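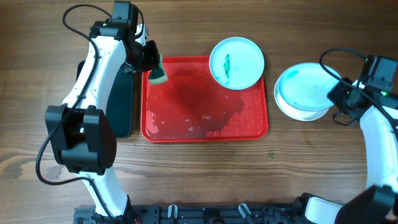 Two-arm washing-up cell back in service at Tondia after cable and clamp work

06/06/2019

The two-arm washing-up cell at the Tondia workshop in Flallham is running again after being stopped for repairs to the left arm. The work covered a worn cable, a wrist joint that had drifted out of line and the clamps that hold both arms to the bench.

Tondia uses the cell to try out simple kitchen jobs, mainly wiping trays and plates with a sponge. The arms are bolted to a rail along the front edge of a wooden table and work towards each other over the tray. The cell was built by Reinholz, which also looks after it under a yearly service agreement.

The fault first showed up as a short pause in the left arm whenever the wrist turned past a certain point. The arm would stop, wait and then carry on. Staff at Tondia kept the cell going for a few shifts by slowing the wiping stroke, but the pauses became longer and the controller began to log lost messages from the wrist motor. By the time the cell was switched off, the log held 706 of them.

Reinholz sent an engineer from its Dekbridge depot. The covers were taken off the wrist and elbow, and the fault was traced to the long cable that feeds the wrist. It had been tied too tightly near the elbow at some earlier service. Each time the arm folded, the cable was pulled against the edge of the bracket, and the outer sleeve had worn through in one place. The wires inside were still whole, but one of the connector pins had worked loose.

The cable was replaced with a longer one. It now hangs in a wide loop on the outside of the elbow and comes back across the lower link to the base, so that it can move freely when the arm reaches out over the table. The ties were moved to the straight parts of the arm and left slightly slack. The right arm had not shown the same fault, but its cable was checked along its full length and one tie was cut and refitted.

With the new cable in place the left wrist was set to its zero position again. This is done with a metal pin that fits through the joint and holds it still while the new value is stored. The old value was out by 2 degrees. That does not sound like much, but it was enough to press one side of the sponge harder than the other. Tondia had noticed that sponges were wearing down at one corner and had put this down to a poor batch.

The bench clamps took longer than expected. Both arms stand on a black rail, which is held by clamps with metal handles, and a sponge pushed down into a tray puts a steady load on them. One clamp had crept back from its mark. The table top is solid wood and had been pressed down a little under the clamp foot. A thin steel plate has been put under each foot to spread the load, and the handles have been marked with paint so that any movement can be spotted during the morning check.

After the repair the cell was run through its usual set of tests. The first was done dry, with no tray on the table and both arms moving slowly through their full range. The grippers were then opened and closed on a test block, and the left one was given a sponge to hold and lift. The last test was a full wiping routine with a red tray, a dark tray and several round plates marked with green colouring. The left arm held the sponge and worked over the tray, while the right arm dealt with the plates on its side.

The cell completed 2,046 wiping strokes over the test period without a lost message. One stroke was stopped by the operator when a plate slid on the rim of the tray, but the arms were not at fault and the routine was started again from the same point.

Water remains the main worry for those who look after the machine. The grippers and wrist motors are splash resistant but are not meant to be soaked, and suds carried up by the sponge can dry on the fingers and make them stick. Under the new care sheet the grippers are wiped with a damp cloth at the end of each shift and then dried. Washing-up liquid is to be measured out with a spoon, as too much of it was found to leave a film on the gripper pads.

The table itself is also on the sheet. It was oiled when the cell was fitted, but the finish has gone thin in front of the trays and the wood has picked up a few marks. Drips are now to be mopped up between runs, and the top will be sanded and oiled again at the next long stop. Tondia looked at changing to a steel top but decided against it – the fixings would have to be drilled again and both arms set up from scratch.

Changes have been made to the daily check as well. It has 11 steps and is carried out before the arms are switched on. The person on shift looks at the clamp marks, follows each cable by hand from base to wrist, feels for sharp edges near the elbow and makes sure that no loop can catch on the plates. The status light on the wrist is checked once the power is on. Anything out of place is written in the log book beside the cell, and the arms stay off until it has been put right.

Reinholz has told other users of the same arm to look at how their elbow cables are tied. A short note with drawings has been sent out, and the longer cable will be fitted as standard on new cells from the end of June. Owners of older cells can order it as a spare part from Dekbridge. Fitting it does not call for special tools, but the wrist has to be set to zero afterwards and the company advises against skipping that step.

The removed cable has been kept at the depot, where the worn section will be cut open and looked at. Tondia has asked for a copy of the findings. The next service visit to Flallham has been brought forward, and the cable on the right arm will be changed then too.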